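Workshop Tips: Getting an Arm to Pick Phones Off a Shiny Counter

Flat objects, dark glass, glossy stone

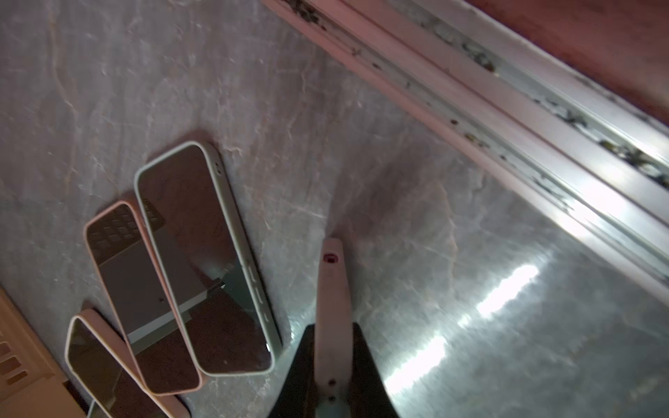
Most grasp planners ship with settings tuned for boxes, cans and mugs. A phone is a poor match for all of them. It is thin, its top face is a mirror, and people tend to put one down on top of another. The tips on this page cover the software side of the job: what to change in perception, planning and control before touching the hardware. They assume a wrist camera, a working hand-eye calibration, and a planner that accepts a collision scene.

Glass first

Treat the screen as missing data. A stereo or structured-light sensor returns one of three things on a dark screen: nothing, the depth of whatever is reflected in it, or a mix of both with a hard step in the middle. The reflected depth is the bad one. It looks valid, passes the confidence filter, and puts a hole in the counter several inches deep.

Mask the screen in the color image and throw away all depth inside the mask. Then fit a plane to the case rim, which is usually matte enough to measure, and fill the screen with that plane. If the rim gives too few points, use the counter plane plus the known thickness of the phone. Store the thickness per model in the object file and include the case.

Do not feed the screen area to a feature matcher. Reflections of windows and ceiling fixtures have strong corners and move with the camera, and the tracker will follow them. The symptom is a pose estimate that slides along the object as the arm descends.

Segmenting phones that touch

Color is the cheapest cue when the cases differ. A green case against a pink one splits cleanly in Lab space, on the a channel alone. Two pinks do not. For those, run an edge detector on the rim only and look for the rounded corners. Four corners make a phone, three can be completed, and two on the same short side give you a width and a heading but no length. Take the length from the model file and mark the instance as partial.

A partial instance should never be the first pick. Raise the camera, or pan it, and look again. The planner config wants a line for this:

allow_partial: false
reobserve_limit: 2

With the limit at two, the arm takes two more looks and then asks for help. Higher values waste time. If a phone is still incomplete after two views, something is sitting on it or it is outside the workspace.

Stone with veins

Patterned counters confuse learned segmenters, which pick up long veins as object edges. Three fixes, in the order I would try them:

Capture a background image of the bare counter from the same pose and subtract it. This works only if the lighting holds still.

Drop any region whose height above the counter plane is under a threshold. Half the thickness of the thinnest phone is a good start. Remember that the screen has no depth of its own, so apply the test after the plane fill and not before.

Retrain with your own counter in the set. Sayaka Shibata did this for the Reritz bench with 753 frames, most of them of the bare stone under different lamps, and the vein detections went away. She kept the augmentation mild. Heavy color jitter made the pink cases and the pink veins look alike to the network again.

Glare

A strip light overhead puts a long streak on polished stone, and the streak moves when the wrist moves. Use that. Take two images from poses a couple of inches apart, rectify both to the counter plane, and keep the darker pixel at each location. The streak lands in different places in the two images and mostly drops out. A wide streak needs a larger shift between poses.

Fix the exposure. Auto exposure on a wrist camera chases the glare, and the dark cases turn to mush just as the gripper gets close. Set it once with the lights on and the blinds as they will be during the run, then write the value into the launch file with a comment saying what the lights were.

A polarizer helps too, but it costs light, and the angle is only right for one camera orientation.

Picking order

Build a small directed graph. Each phone is a node, and an edge from A to B means A rests on B. Pick only nodes that nothing rests on. For a loose pile of phones this can be done with rim visibility alone: where two outlines cross, the one with the unbroken rim is on top.

Clear the graph and rebuild it after each pick. Lifting the top phone drags the one under it more often than the simulation suggests, because silicone cases stick to each other. The old pose is stale the moment the first phone leaves the counter.

If two phones share a long edge without either being on top, choose the one with more free space along its outer side, and approach so that the moving finger is on that side. The planner will not find this on its own if it scores grasps by distance to the object center, and most do. Add a clearance term. In the Usness scorer it is called side_margin and it is zero by default.

Approach and contact

A top-down pinch across the short side is the right grasp for a single phone on a flat surface. Open the fingers to the case width plus a margin for pose error. Come down until the fingertips touch the counter, back off slightly, close.

"Until the fingertips touch" should be a force condition. The counter plane from the camera is good to a few millimeters on a clean matte surface and worse on polished stone. A phone is thin enough that those few millimeters decide whether the fingers close on the case or skate over the top of the screen. Use guarded motion for the last stretch:

descend_speed: slow
contact_axis: z
contact_threshold_n: 5

Five newtons is enough to ignore cable drag and not enough to mark the stone. If the arm stops early in free air, the wrist payload is set wrong — check that before raising the threshold.

Close on width, with a force limit. Pure force closing will squeeze until something gives, and a soft case gives a long way. Keep the grasp above or below the side buttons where you can. Pressing the power button lights the screen, which changes the appearance model in the middle of a track. Long presses are worse. Put a keep-out band around the buttons in the object file and let the scorer avoid it.

When the pinch is blocked on one side, slide before you grasp. Put one closed finger against the free long edge, push slowly until there is a gap, retract, look again. Planning a push as a straight Cartesian segment at fixed height is fine. Do not try to be clever with the rotation.

Things that are not phones

Cables. Thin white cables on a pale counter are below the resolution of most depth cameras, and the planner will run straight through them. Detect them in color and add a low inflated strip to the collision scene along the cable's path. Before lifting, check for a cable meeting the short edge of the phone. If there is one, lift an inch and read the wrist force. A steady rise means the phone is plugged in. Set it back down.

Vented housings, chargers and small appliances. Add them as boxes. A mesh with every slot modeled slows down collision checking and buys nothing, as the fingers have no business in the slots. Round the box outward.

Window tracks. A sliding window beside a counter gives several parallel rails, and parallel rails are a gift to a line-based phone detector. Cut them out with a fixed polygon in the base frame of the robot. Do not put the polygon in image coordinates on a wrist camera. Dirt in the channels also shows up as small raised blobs, and the same polygon takes care of it.

The gripper itself. Whatever part of the finger sits permanently in view needs a self mask. Render it from the URDF at the current finger opening. A static mask drawn by hand is right at one opening and wrong at every other, and the finger will be reported as an obstacle that follows the arm everywhere it goes.

Logging

Log the raw image, the screen mask, the fitted plane, the graph and the chosen grasp, under one timestamp. Failed picks are nearly always explained by one of the first three. Force traces are small, so keep all of them. Video is large and seldom needed.

Name the failure types and keep the list short. Ours has MISSED_HIGH, DRAGGED_NEIGHBOR, SLIPPED and CABLE. Before February it also had OTHER, and most entries were OTHER.

Version notes

The settings above were checked against the Skernberg planner with the Tsuchiya controller bridge. The older bridge ignores contact_axis without a warning and stops on contact in any direction, so a slide along the counter ends as soon as it starts. Check the bridge version first if pushes stop dead.

The reobserve_limit key was called look_again in earlier configs. Both are read, and if both are present the old one wins.

Last edited 24th March. Added the note on self masks and corrected the order of the height test and the plane fill.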